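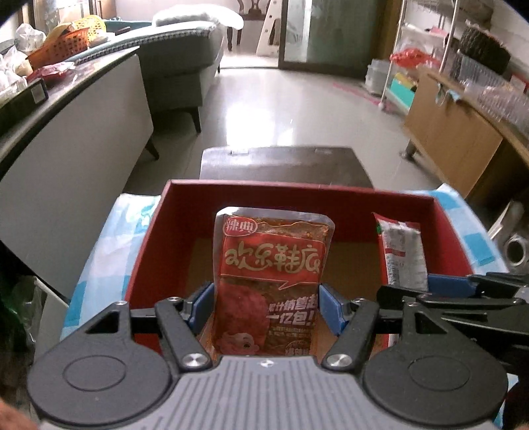
3.2 Moisture uptake in secondary packs during retail storage

Individually wrapped snack products are usually sold from an open outer box once they reach the store. The barrier properties of the wrapper are specified by the manufacturer, but the rate at which the contents gain moisture also depends on the air held between neighboring packs, and this second factor has received less attention. Nedeljković treated the outer box as a passive container with no effect on exchange. Our measurements do not support that treatment for boxes filled to more than half of their rated load.

Samples were stored at two sites, Stondstead and Bruvholm. The Stondstead room is heated and has no humidity control; the Bruvholm room is held at a fixed set point by a desiccant unit. A total of 890 packs were weighed on arrival and assigned to boxes at random. Packs with visible damage to the end seal were removed before assignment and are not included in the total. Storage began in February and lasted 31 days at both sites. Boxes were left open at the top for the whole period, with the packs standing on edge (Figure 3).

Figure 3. Snack package held upright over an open red box.

Each pack was weighed again at the end of storage on the same balance. Weights were corrected for balance drift using a reference mass read before and after each box. The correction was small at Bruvholm and somewhat larger at Stondstead, where the balance stood closer to an outside wall. Packs were then opened and the contents ground, and water content was determined by oven drying. Two subsamples were taken from each pack. Where the subsamples disagreed by more than the tolerance given in Section 2, a further subsample was dried and the median was used.

Mean moisture gain was higher at Stondstead, as expected from the room conditions. The effect of position within the box was less expected. Packs in the outer rows gained more moisture than packs in the center at both sites, and the difference persisted after room humidity was entered as a covariate. The gradient was steepest in full boxes and could not be separated from measurement error in boxes filled to less than half of the rated load. We take this to mean that closely spaced packs slow the exchange of air across the inner seals — an effect similar to added wrapper thickness, though smaller in size.

The Putodus model, which predicts shelf life from film permeability and seal length alone, overestimated moisture gain for center packs and fitted the outer rows well. Adding a single term for row position removed most of the error. Adding a second term for fill level gave no further improvement once the partly filled boxes were excluded. We therefore report the one-term form in the remainder of the paper.

Two limits should be noted. The boxes were not disturbed during storage, whereas packs in a store are taken out one by one and the rest tend to lean or spread. Seal quality was also checked by eye only, so small leaks may have passed inspection. A leak of this kind would raise the gain of a single pack without affecting its neighbors, and 5 packs with this pattern were found in the Stondstead set. They were kept in the analysis; leaving them out did not change the sign or the rank of any coefficient.

Sorption curves for the ground contents are given in Section 3.3.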